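Home | Workshop | Kitchen | Garage | Ask a Question

Taking an Old Desktop Apart at the Bench: Tips That Save Your Fingers and Your Parts

Posted June 16, 2024 | 10 comments | 100 shares

I love an old office tower. They're cheap, they're built to be opened, and you can learn more from one evening inside a Dell than from a whole shelf of manuals. We had one open on the bench at the Hirholm workshop last month, and a lot of you wrote in with the same questions, so I've put my favorite tips together on one page. If you've never opened a computer before, you're in for a treat!

Start with power and light

Shut the machine down, turn off the wall strip, and pull the power cord out of the back. Then hold the front button in for a few seconds. Give it a little more time before you reach for anything. Don't open the power supply itself, ever, even if it rattles.

Next, get a lamp down low and off to one side. Overhead light leaves deep shadows under the drives, and the printing on a board is tiny. Side light makes those little white labels pop, and you'll find you read connector names without squinting. Take your time looking around before you touch a single cable.

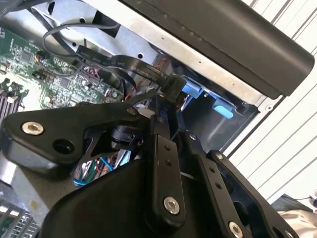
Lay it flat and make a parking lot

Put the tower on its side with the open side facing up. So much easier! Everything you want to lift comes straight up toward you, and gravity holds the rest in place. If you work on a slatted metal table, watch the gaps -- I have lost more case screws that way than I care to admit. A shallow tray fixes it.

My best tip of all is to give every part its own parking spot before you take it out. Loose memory sticks in a pile get scratched, and a processor sitting on a bare table is an accident waiting for an elbow. A holder with a square nest for the processor and a couple of slots for the memory is perfect.
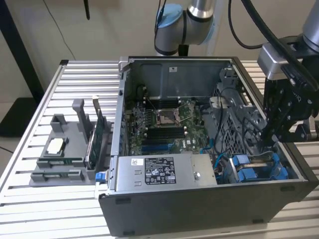
If you don't have a 3D printer, cut slots in a block of dense anti-static foam and you'll be nearly as well off. I keep mine in a Tokarz parts box with a lid, and it has lasted through more teardowns than I can remember. Hold memory by its ends, and hold a processor by its edges only. Never touch the inside of an open socket, not even to brush out dust. Those contacts bend if you look at them wrong, and straightening them is miserable work.

Follow the colored plastic

On a lot of office machines the blue bits are the ones you're meant to touch: tabs, latches, carriers. I think it's a wonderful idea and I wish my lawn mower had it. Before you reach for a screwdriver, look for a colored tab and press gently. Should it refuse to move, stop and look for a second catch somewhere. Forcing old plastic is how you end up shopping for a replacement carrier.
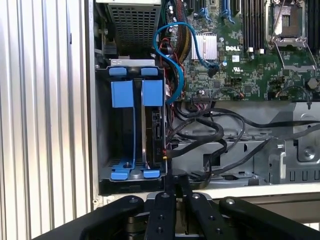

I also like to stick a bit of painter's tape on each cable and write where it goes. Two words will do: "drive, top" or "front fan." Fold the end of the tape over on itself so it peels off clean later. The Urkik pens write well on it and don't smear, even when I'm in a hurry.

Take pictures too, lots of them, from more than one angle. Phone memory is cheap and yours is busy -- I have 800 photos of other people's cables and I've been glad of every one.

Drives and their cables
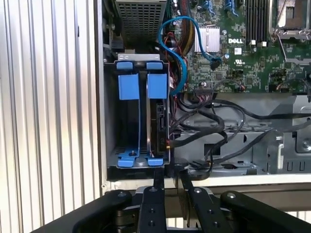 Hard drives like a calm hand. Unplug the cables first, pulling on the plugs and leaving the wires alone, then work the latch and slide the carrier out in one smooth move. With two carriers side by side, like the blue pair in this Dell, check which one has a drive in it before you start. Here it's the right one, and the left slot looks empty, so there's a ready-made place for a second drive. Note how the blue data cable loops beside the board too, and give yours the same easy curve when you put things back. A sharp fold can ruin a cable.

If the drive is leaving the house, copy your files off first and put the drive in an anti-static bag.

Next up on Wonomlow: cleaning a fan without taking it off.

Share this page (100) | Comments (10)

Contact Wonomlow | Copyright 2024 Wonomlow Workshop Tips | Back to top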